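Most of the examples come from a room that exists only in software. At Ellero, a small company that trains arms to load and unload holders, an operator puts on a headset, takes hold of a controller and steers a simulated arm through the job from start to finish. The run is saved, the start position is shifted a little, and the operator goes again.

A good session gives 40 usable runs. The first target for the project, called Firnow, was 500, and the team got there in July after throwing out a lot of early work. Runs were dropped if the operator paused too long above the part, or bumped it and corrected. The model copies hesitation as readily as anything else.

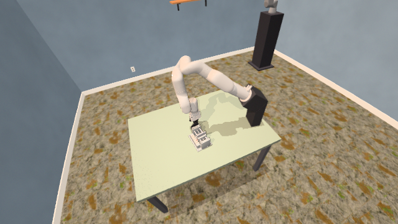

By Brondico staff writer
28th December

The approach is the hard part. With the fingers just over the slatted white rack-like object, a small error in angle decides whether they close cleanly or catch on an edge. Operators are told to slow down there and to come in from straight above.

The room matters too. Walls, floor and lighting are changed between batches so that the system does not tie the task to one background. Ellero keeps 11 versions in use - 3 of them are held back for testing and never shown in training.

Simulated runs are cheap, but they leave things out. Friction is the usual complaint. The company plans to add a smaller set recorded on a real arm next year and train on both together.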